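**Unit 4 handout – Looking after a two-arm handling cell**
Prepared by Gayan Gunawardena. Bring this to the Thursday practical.

The cell in the Amel lab has two arms working over the same white table. The job is key handling: one gripper holds a key ring assembly while the other works on it. Small split rings are hard on gripper fingers. They load the pad at one point, and the pad surface breaks up at the rim long before the middle shows any wear. Most of the faults students log on this cell come back to the fingers, so that's where the service routine starts.

## 1. Finger pads

Check the pads every 600 cycles, or sooner if the log shows dropped parts. With the arms in service mode, run a fingertip along the top rim of each pad. A rough rim is acceptable. A rim that lifts or sheds material isn't, and the pad gets changed.

Check grip with the test bundle as well. Close the lower gripper on the metal at low force, bring the other arm down to the rings, and watch whether the bundle turns between the pads.

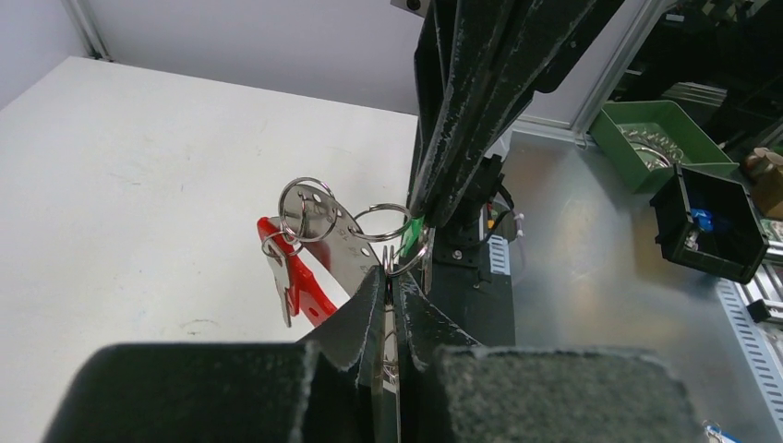

Why do we change both pads on a gripper when only one is worn?

A new pad is thicker than a used one, so a mixed pair closes off centre and pushes the part sideways. The taught grip point is then wrong, and people waste an hour reteaching a position that was fine.

To change a pair:

1. Send the arm to its service position and isolate it at the Heitmann panel. Hang your tag.
2. Undo the finger screws and slide the finger off. Keep left and right fingers apart on the tray.
3. Peel the old pad and clean off all the adhesive. Leftover adhesive lifts the new pad at one corner.
4. Press the new pad on and clamp it for 40 minutes.
5. Refit, close the fingers with nothing between them, and check that they meet evenly.

Write the change in the cell log against part number 423, with your initials.

## 2. Clearance between the arms

After any finger work, the gap between the two grippers has to be checked again. Lieselotte Brinkmann set the original limits in the Prokley controller, and they assume standard fingers. Don't edit them. If the gap looks wrong, it's nearly always a finger that isn't seated.

Put the key holder flat on the table with the keys and tags attached. Jog at the slowest speed. Stop the second arm short of the red handle and look at the approach from above, on the wrist camera of the first arm. The pointed finger should be clear of the handle and you should be able to see the whole holder.
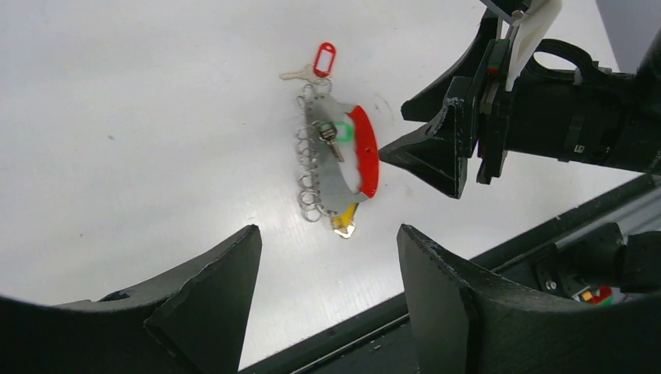 ## 3. Cables and fixings

- Look at the cables near the base of each arm. They need enough slack for full travel but shouldn't reach the table.
- Replace any cable tie that has gone brittle, and trim the tail flush – a cut tail will open up your hand.
- Check the finger and bracket screws for movement with the correct driver. Don't nip them up "just in case".
- Wipe the table with a dry cloth. Solvent marks it, and the Raneo vision software sometimes reads the marks as edges.

## For the practical

You'll work in pairs. Each pair changes one set of pads and does the clearance check, then swaps roles. Hand in the log entry and a short note on what you found, including anything you left alone and why. Covered shoes, hair tied back, no rings or lanyards.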